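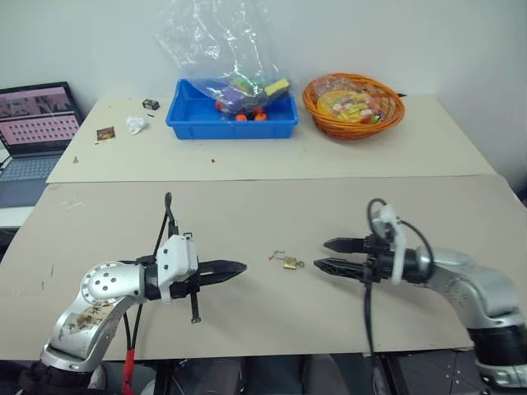
Brass padlock and the two grippers on the bench.

About Lisora

Lisora supplies keyed locking hardware and key control records to property managers, self-storage sites, schools and small utilities. The company was set up to solve one problem: sites that own a large number of padlocks and no longer know which key opens which lock. Most of our work still starts there.

What we supply

We stock padlocks, cam locks and cabinet locks in brass, hardened steel and laminated steel bodies. Locks can be ordered keyed alike, keyed differently, or under a master key. Keyed alike sets suit gates and meter boxes where one crew needs access to everything. Keyed different sets suit tenant storage. Master systems cost more per cylinder and should be planned before the first order, as adding a level later usually means replacing the cores.

Our own line is sold under the Plurkex name. It covers body widths for light, medium and heavy use, with standard, long and shrouded shackles. Plurkex locks are rekeyable in all but the smallest width. Spare cores are sold separately and ship with two cut keys.

Key records

Every system we supply is entered in Vik, our key register. A Vik record holds the key code, the blank, the number of copies cut, the date of each issue and the position the key was issued to. Codes are stored apart from site addresses. Customers receive a printed copy of their register each January and can ask for an updated one at any time. Vik does not track keys in the field and does not replace a sign-out log.

Duplicate keys are cut only against a written request from an authorized signer on the account. Phone requests are not accepted. If the signer changes, the account holder must send a new authorization form before the next order.

Service

Cutting, pinning and rekeying are done at our shop in Okance. Standard orders ship in 4 working days. Master systems of over 1,000 cylinders are quoted with a separate schedule. We do not offer emergency lockout service and do not open locks for anyone who cannot show ownership.

For outdoor locks we recommend a dry PTFE lubricant twice a year. Graphite is acceptable in dry indoor locations. The two should not be mixed in the same cylinder. Oil-based sprays collect grit and are a common cause of stiff pins in the locks returned to us.

Accounts and returns

As of March 2022 we maintain 177 active key systems. New accounts need a business address and at least one named signer. Uncut locks in original packaging may be returned for credit. Locks pinned to a customer code cannot be returned, but will be repaired or replaced if a fault is found in the cylinder or shackle.

The Okance counter is open on weekdays from 7 a.m. Please bring your account number and photo identification when collecting keys.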